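Flaschensammler zeigen ihre Schätze in Kerkton

Wasserflaschen sammeln? Ich gebe zu, ich war skeptisch, als mir Desta Gebremichael von der kleinen Schau im Haus Adugna erzählt hat. Jetzt war ich dort und bin fast zwei Stunden geblieben! 376 Flaschen aus 41 Ländern stehen da, die meisten noch verschlossen, und mein Liebling war ausgerechnet eine ganz schlichte mit grünem Etikett.
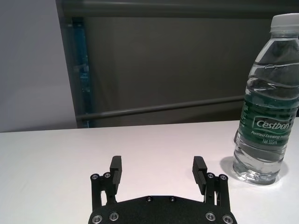 Cestbon, »Purified Drinking Water«, 555 ml, mit weißem Schraubverschluss.

Mir gefallen ja die gewellten Rillen – wenn Licht durchs Wasser fällt, glitzert das richtig schön. Nahom Wubshet, der die Sammlung im Juni aus Koltska hergebracht hat, schwärmt eher von den Etiketten und kann zu jedem etwas erzählen (Zeit mitbringen!). Die Schau ist noch bis Monatsende geöffnet, der Eintritt ist frei. Wer Flaschen zum Tauschen hat, darf sie gern mitbringen, bitte ungeöffnet.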